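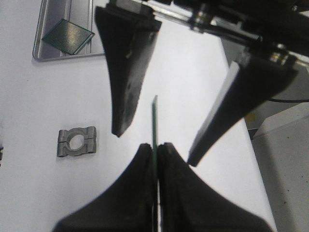
Chapter 6
Comparing Grippers Without Fooling Yourself

Every gripper is excellent on the day it is sold. The brochure shows it holding an egg, a light bulb or a strawberry, and from this the buyer is meant to conclude that it will also hold whatever comes down the line on a Monday morning. Very few factories make strawberries.

By the end of Chapter 5 you could calculate the force a pair of fingers needs to keep a part from slipping. In this chapter you will find out how little that settles. Two grippers with the same rated force can behave quite differently once the part is thin, the fingertips are worn, or a second arm has to take the part from the first.

We will follow one comparison from start to finish. It was run at Planstead by Nuala Nic Aodha and Hussam Sabbagh, who had been asked a simple question by their managers: should the fingers be bare or padded? They expected to answer it in an afternoon. The final report is dated Sunday, March 3, 2019, and the work began the previous November.

6.1 Choosing the parts

Their first test part was a machined aluminum cube. Both sets of fingers picked it up 200 times out of 200, and the team learned that cubes are easy. Hala Bataineh, reading the results, asked whether Planstead had any plans to ship cubes.

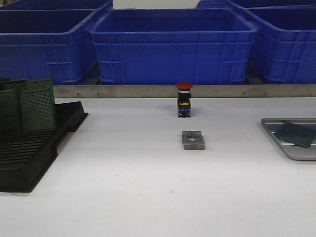 A good test set is made of things that are awkward in different ways. A circuit board is thin and has to be gripped square, or it twists. A bracket with a hole through it offers plenty of metal but tempts you to grab it in the wrong place. A push button is tall and narrow, and its widest part is at the top, where you would least like it to be. If every part in your set fails for the same reason, you have one test part and several copies.

Write down the starting layout before the first trial. "Board in rack" is a poor note. Which slot? Leaning which way? The Planstead team threw out 600 trials over that question, and Nic Aodha's entry in the log for that day is too short to be useful and too rude to print.

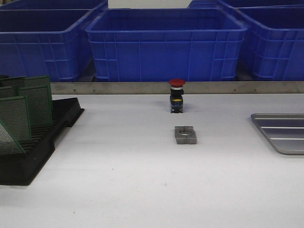 Figure 6.2. A starting layout with perforated boards at the rack, the stop button upright, and the split block in front of it.

6.2 What counts as a success?

Suppose the fingers lift a board, tilt it slightly, and hand it to the second arm, which straightens it. Is that one success, two, or a success and a failure? Sabbagh scored it as a pass. Nic Aodha scored it as a fail. They had been sharing a spreadsheet for a week before either of them noticed.

Settle the rule in writing, and have 2 people score the same trials separately until they agree. Of the 3,226 trials in the final report, the ones worth reading closely are those where the scorers argued. We return to them in Section 6.4, along with the padded fingers.

Before you go on

Pick three objects within reach of your chair. For each, write down where you would grip it, how it might slip, and what you would accept as a successful handover. Then give the list to a classmate and see how much of it has to be explained out loud.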